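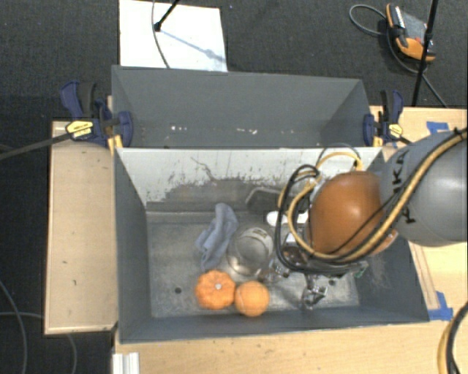 Jellwood Lane Road Association
Minutes of the Summer Meeting, 7/28/25

Present: six lots, represented in person. The corner lot was represented by a letter, which was long.
Chair: Prodromos Papadakis
Minutes: the Secretary, again

Opening

The Chair called the meeting to order a little after the hour, having spent the first part of it looking for the gavel. The gavel was not found. A coaster was used.

Minutes of the last meeting

The minutes of the February meeting were read. The owner of the lot by the mailboxes asked that "heated discussion" be changed to "discussion." The owner across from him asked that it stay. There followed a discussion. The minutes were approved with the word "lively," which pleased neither of them and was therefore considered fair.

Potholes

The Chair reported that the large pothole below the bend has been filled twice since the winter and has come back both times, the second time bigger. Cold patch was used on each occasion. The owner of the lot nearest the bend said that cold patch was a waste of money and that he had said so in February. The Secretary checked, and he had said so in February, at some length.

Tamihana Paving came out to look and gave two prices. The first is for cutting out the bad section, fixing the base and paving over it. The second is for the whole lane down to the creek. The second price was read aloud and then, on request, read aloud again more slowly.

It was asked whether Tamihana would do the work in the fall. The Chair said they would if we signed before the leaves turned. It was asked which leaves. The Chair said he took it to be a figure of speech but would call and find out.

Moved and seconded that we accept the first price and stop looking at the second. Carried, one lot abstaining on the grounds that it never uses that end of the lane. It was pointed out that there is only one way out, and that it is that end. The abstention stands.

The culvert at Lurkeck Creek

The culvert is partly blocked again. Water came over the lane during the heavy rain and took a good part of the gravel shoulder with it, most of which is now in the yard of the lowest lot. The owner of the lowest lot said she would be glad to return it to anyone who would come with a wheelbarrow. No one present owned up to having a wheelbarrow.

The Chair said that the grate on the upstream side catches branches, as it was meant to, and that someone then has to take the branches off, as we had all agreed to do by turns. The sign-up sheet was passed around. It had one name on it, in several different months, in the same handwriting.

Agreed that each lot takes a month, starting with the lot at the top and working down. The lowest lot is excused for this year on account of the gravel. The corner lot, in its letter, had asked to be excused on account of its back, and will be asked whether its back could manage a phone call to a nephew.

Speed

The posted limit is 15 miles an hour. The owner by the mailboxes said that delivery vans treat this as a suggestion. The owner across from him said that so does the owner by the mailboxes. The Chair used the coaster.

Three ideas were put forward. A speed bump was opposed by everyone with a low car. A second sign was supported by everyone, mostly because it would cost so little, though it was noted that people who don't read the first sign may not be great readers in general. Moving the flower tubs in to narrow the lane at the bend was thought clever until someone remembered the plow.

Agreed: a second sign, same words, bigger letters. The Chair will get it made.

Plowing

The man who plowed us last winter has retired to somewhere with no snow, and sent a postcard saying so. It was passed around with some bitterness.

Cakuna Estates, over the hill, has offered to let us share their plow contract. The advantage is that they have a real plow with a real driver. The drawback is that we would be plowed after Cakuna, and Cakuna has a great many cul-de-sacs. The owner of the top lot, who leaves for work before dawn, wished it recorded that she doesn't care how many cul-de-sacs they have. It is so recorded.

The Chair will ask Cakuna whether the lane could be done first on alternate storms. Opinions differed on how anyone would keep track of alternate storms. Left with the Chair.
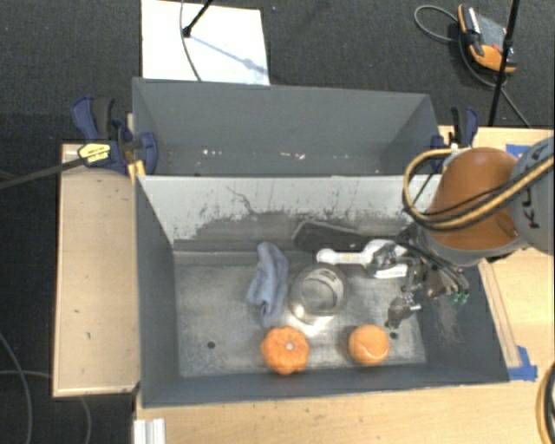

Gray bin with small pumpkin, orange ball, glass jar and light blue cloth.

Dues

The road fund can cover the work at the bend, but after that it can't cover much besides the new sign and the stamps. The Chair proposed a one-time extra payment of $90 a lot. The owner nearest the bend asked whether this was in addition to dues. The Chair said that was the meaning of "extra." The owner said he only wanted it to be clear, and that in his view the money spent on cold patch could have gone toward it.

A suggestion that lots lower down the lane should pay more, as they use more of it, was made by the top lot. A suggestion that lots higher up should pay more, as they send their water down, was made by the lowest. Both suggestions were withdrawn when it became clear how long the arithmetic would take.

Moved and seconded that every lot pay the same. Carried. The corner lot will be told by letter, in keeping with its preferred style.

Letter from the corner lot

Read in part by the Chair. The first page concerned the hedge. The second page concerned what had been said about the hedge. The Chair summarized the remaining pages as being also about the hedge, and offered to let anyone read them who wished to. There were no takers.

For the record, the hedge is on the corner lot's own land except where it isn't. The part hanging over the lane will be cut back to the line of the old fence posts before the paving crew comes. The corner lot may do this itself or have it done, and is asked to choose before the work at the bend is scheduled.

Other business

The mailbox post is leaning. It was leaning in February. The owner by the mailboxes said he would straighten it, and the Secretary has underlined this in her own copy.

Someone has been leaving zucchini on doorsteps. It was asked that they stop, or at least send smaller ones. Three people looked at the floor.

Next meeting

To be held in the fall, once the paving is in, at the top lot's house. The top lot has been told. Anyone who finds the gavel is asked to bring it.

The meeting closed when the coffee ran out.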